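Craft table has been taken over by foam cubes and bread. Where does it all go?

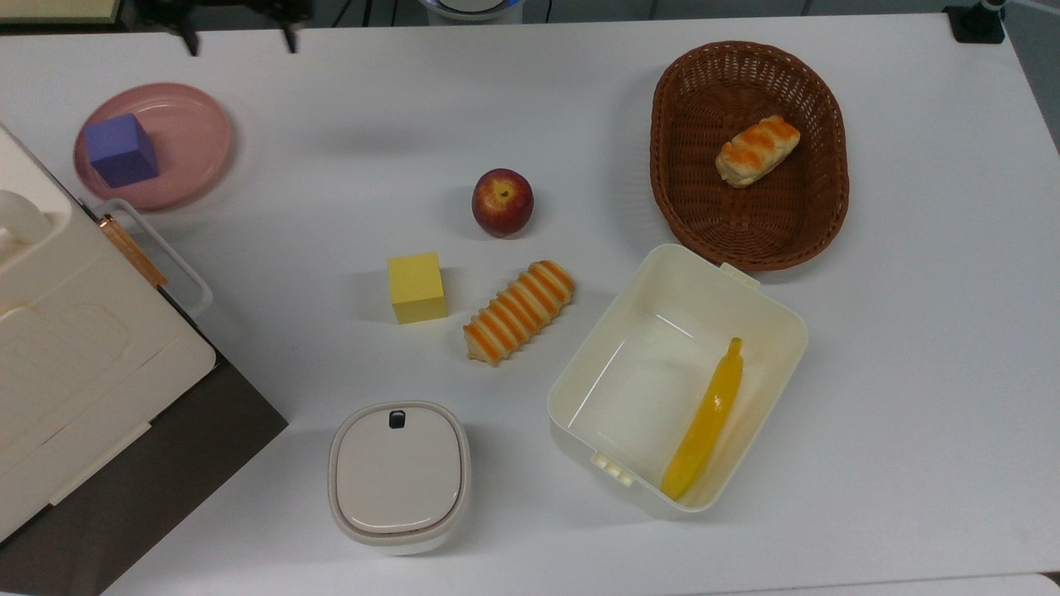 Home & Storage > Kids' Stuff > Small Spaces

Posted by Skastetti

We have one white table and it does everything: lunch, crafts, bills, grudges. By 4 in the afternoon the foam cubes have merged with the food. There's currently a purple-blue one on the pink plate, as though somebody might eat it, and a yellow one next to the apple. The striped bread rolls have a perfectly good wicker basket and one of them is using it. The big white case with the handle is meant to hold the toys, but it takes up the whole left side, so I resent opening it. What do other people do?

2 replies

Foulkes

Get the case off the table first. It has a handle, so hang it on a hook or stand it on the floor and bring it up when it's wanted. Then one rule: the basket is for things you can eat, and everything else goes in the case before the plates come out. We've done this with 4 kids and it holds up most days — weekends are a write-off. Wipe the cubes with a damp cloth and a drop of dish soap if they've been near butter. Don't soak them, foam takes forever to dry.

Zultov

bigger table. ours is 22 years old and you can't see that one either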